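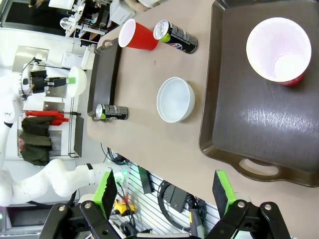
Two trays, two red cups, and a bowl still waiting for its soup.

My sister called while I was setting up, so of course I told her everything. Nathalie, I said, I have 30 guests coming and cans rolling all over the table. She laughed for so long I put the phone down next to the bowl and went on without her.

I'd promised everybody lunch on a tray, the way we had it at the Van Hecke canteen — one cup, one bowl, one can, no choices. I miss that place! I even miss the soup.

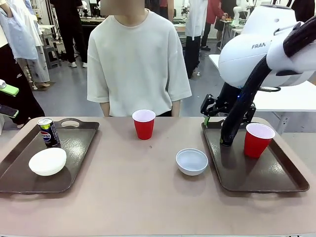 Flirbridge, September 9, 2024

By the time I picked the phone up again she was telling me about Grandpa, who carried trays there for seven years and swore he'd never dropped one. (He dropped one in November. I was there. It was peas.)

"Red cup on the right," she said. "He always put it on the right."

So I looked, and one cup was already on the right-hand tray, up in the corner. 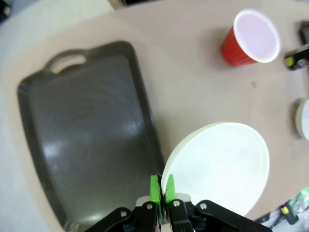 Nathalie Bosman, sister and contributor

That's how she wants to be credited, by the way, for one remark about a cup. I said fine. Then she asked if I'd saved her a plate, and I said it was a tray lunch, and she said Grandpa would have found her a plate. I went and got the white one.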